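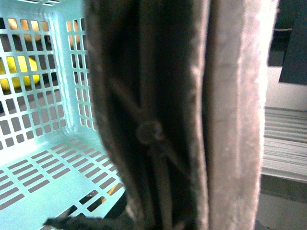
Laundry Corner, Start to Finish
By the Brormont Road house blog
August

The laundry corner at our place is a strip of floor between the back door and the water heater, and for years it was where clean clothes went to wait. This summer I moved things around and changed how the washing gets sorted. These are notes on the baskets and what goes in them, for the people who asked after the last post on the hall closet.

Light blue basket, plastic, with rows of small openings in the side and narrower slots across the floor. I like this kind for anything that comes off the line in the evening, when it may still hold a little damp. The openings let air through and the whole thing rinses clean under the garden tap.

Dark gray fuzzy fabric. Anything with a soft surface like this gets kept away from towels at our house. Towels shed, and charcoal shows every bit of it. I wash the fuzzy things inside out on a cool setting with the dark socks and hang them up as soon as the machine stops.

The shelf over the machine is a Clanetti, the plain one with two brackets. It went up in an afternoon. I set it high enough that the lid of the washer clears it, which took two tries and left a pair of holes I still have to fill. Detergent is on the left, stain soap and the clothespin bag on the right.

The drying rack is from Zurico and folds flat against the wall. It has 11 rails. Shirts go on hangers at the ends and small things go over the middle. On a warm day with the back door open, cotton dries by supper. Sweatshirts take until the next morning, and I turn them once before bed.

Folding happens on the kitchen table after lunch. Towels in thirds, then in half, to fit the bathroom cabinet. Fuzzy and fleecy things get rolled. A folded stack of them slides over every time someone pulls out the bottom one, and rolls stay where they are put.

Urio hooks on the back of the door, four of them, for whatever is clean enough to wear again. Before the hooks, all of that ended up on a chair. One hook is for the dog's leash and is not to be used for anything else.

The lost sock bag hangs by the water heater. Every sock without a match goes in, and at the end of the month I lay them out on the bed and pair up what I can. The rest are cut up for dusting. Last month there were 10 left over, most of them white ankle socks in slightly different lengths.

Still to do: fill the holes behind the shelf, put felt pads under the rack, and find a better spot for the ironing board. It is behind the door for now and falls over when the wind gets in.

Last updated: August, 6:24 p.m.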